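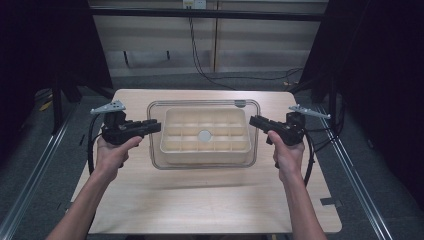
Okthorpe Seed Swap — Frequently Asked Questions

Updated June. Most of the emails we get are one of these, so please read before writing. Still stuck, write anyway.

What is it?

A seed swap by mail. You send us seed you saved, we sort it, you get other people's seed back. Ran out of the back room at Prutel Hardware for years, now out of Sorin's garage. 550 members at the moment. Vegetables, herbs, flowers. No trees, no bulbs, no potatoes.

Who can join?

Anyone with a mailing address in the country. You don't have to live in Okthorpe. You don't need a big garden either, plenty of members have a balcony or a couple of pots on the steps.

Does it cost anything?

Joining is free. You pay your own postage out, and you put a stamped return envelope inside. No return envelope, no seed back. We can't cover it, sorry. Padded envelope please, plain ones get chewed up in the sorting machines and the beans come out as flour.

How many packets do I send?

At least two. More is great. You get back as many as you put in.

What if I have nothing saved yet?

Email and ask for a starter envelope. Whatever we have plenty of — usually lettuce, calendula, dill, pole beans. Send some back the year after if it grows. If it doesn't, no one is coming after you.

How should I package the seed?

Small paper envelopes, coin envelopes, folded paper, all fine. Tape the corners if it's fine seed like poppy or lettuce. Zip bags only if the seed is really dry. No glass jars. No loose seed in the bottom of the mailer, we had one of those with tomatillo, mustard and what might have been carrot all in together and it went to the birds.

What goes on the label?

Plant, variety if you know it, the year you saved it, your town. That's it. If you don't know the variety write "unknown" and something useful, like "short red bean, good dry". Pencil or ballpoint. Gel pen smears.

Please don't write only a nickname. We recieved a lot of "Grandma's bean" last season and they are all different beans.

How dry is dry enough?

Beans and peas should shatter if you hit one with a hammer, and if it squashes, give it longer. Flat seed like squash should snap when you bend it. Small stuff, leave it on a plate somewhere airy, out of the sun, for a couple of weeks at least. Don't use the oven. Even on low. A dehydrator set too warm will kill it as well.

How do I keep seed at home?

Cool, dark, dry, in that order of how easy it is to get wrong. A closet on an inside wall beats a shed. A fridge is good if the container closes tight. Let it come up to room temperature before you open it or you get moisture on everything.

For the container, whatever you have. Divided boxes from the craft aisle are handy for small amounts, one variety to a compartment, label tucked in with the seed. Check that the dividers go all the way up to the lid. If they stop short, one knock and your basil is in with your tomatoes. Big seed like beans does better in envelopes in a shoebox anyway.
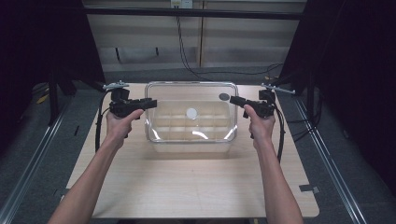 Dalia Venckus wrote to say that envelopes standing on edge, filed by sowing month, saved her more time than any box she ever bought. She used to go alphabetical and missed the spinach every spring. Good tip, we've switched to it ourselves for the spring crops.

Can I send hybrid seed (F1)?

Leftover bought packets, yes, if sealed and in date. Seed saved from an F1, no thanks. It won't come true and whoever gets it will be annoyed. If the tomato came from the supermarket asume it's a hybrid.

What about squash and pumpkins?

Only if you hand pollinated or grew one kind with no neighbors growing another. They cross like mad. Ott Jõgi has a good page on hand pollinating, masking tape and all, ask and we'll send the link. Same caution for corn. Beans, peas, lettuce and tomatoes are far less trouble, so start there.

How old is too old?

Depends. Onion and parsnip, last year's only. Carrot and pepper, a few years if kept well. Tomato, bean, cucumber keep longer. If you're not sure, do a paper towel test: damp towel, a few seeds, into a bag, somewhere warm, look in a week. If most come up, send it. If hardly any do, sow the rest thick yourself and see.

Can I ask for particular varieties?

Put a wish list in the envelope. No promises. The Jurčo pepper goes first every single year, so does anything purple. More than 4000 packets came through last season and we still ran out of both.

When do I mail things in?

Fall is best. Late fall is fine. After New Year we are already packing and your seed may wait till the next round.

I mailed mine and heard nothing?

We don't confirm arrivals, there isn't time. If your return envelope hasn't shown up by the end of winter, write to Kofi Sarpong at the swap address with your name and what you sent.

What happens to leftover seed?

Goes to the Sader Street school garden, and the plot behind the library. Old seed gets thrown down as a wild patch. Sometimes something comes up.
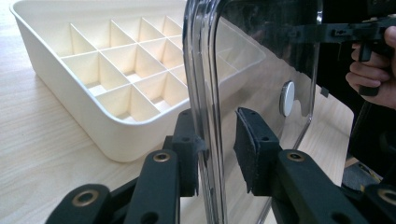
Cream storage box with square compartments.

Is there an in-person swap?

Yes, one, early spring, doors at 9 a.m. in the library basement. Bring seed, take seed, same labeling rules. Elīna Dambrauskienė does the bean table and will talk you into more beans than you have poles for. Parking in the back, not on Sader Street — they do ticket.

My seeds didn't come up. Can I get more?

If there's any left, sure. Tell us which packet and which town was on the label so we can pull the rest. Slugs don't count.

How do I leave the list?

Reply "off" to any email.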